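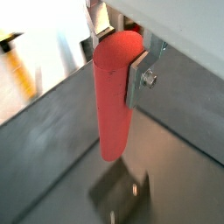
Ticket: Tsai cell, bin picking, red tubes
Search tickets Search Advanced
Opened by: Rosine Moulin
Assigned to: Leandro Valdebenito
Status: Open

Rosine Moulin, 2026-07-14
The Gakel sales sheet says the arm will empty a mixed bin without anyone standing by. I stood by. Over 10 attempts on the red tubes it got 6 as far as the outfeed. Two were dropped on the way up, one came out squashed at the rim and one it never found. I can clear the same bin by hand while it is still making up its mind. Please tell me what we are meant to be testing.

Leandro Valdebenito
Grip force was still set for the steel parts. Have lowered it and reloaded the tube profile. In the picture on this ticket the tube is held upright between the fingers, over the bin, open end up. So it can hold one.

Rosine Moulin
I never said it couldn't hold one. Holding one is the easy bit. Does the profile know which way up the tube is when it's lying against the side wall? Also there is a dark metal plate on the floor of the bin, under the tube. Is that ours? If it's meant to stay there, does the arm know about it?

Leandro Valdebenito
Not sure about the plate. Asking Kamil. Orientation is guessed from the camera, and it guesses badly near the walls.

Kamil Hudec
Don't know the plate either. Take it out before the next run and write down where it was. Check the socket screw on the finger bracket as well, it worked loose at Clinero after a week.

Leandro Valdebenito
Plate removed, screw nipped up. Ran 5 more. Four good, one dropped near the left wall.

Rosine Moulin
Better, but five is not a test. They want this on nights from September. Run 1,000 with nobody touching it and I'll stop complaining. Until then Thongchai keeps doing tubes by hand and I'm leaving this open.

Leandro Valdebenito
Fair. Need more tubes.

Related tickets
Grillden tray loader stops when lid is up
Tsai cell: camera loses bin edge in bright light
Towel folding demo, Gakel arm, second attempt
Clinero: finger bracket screw loose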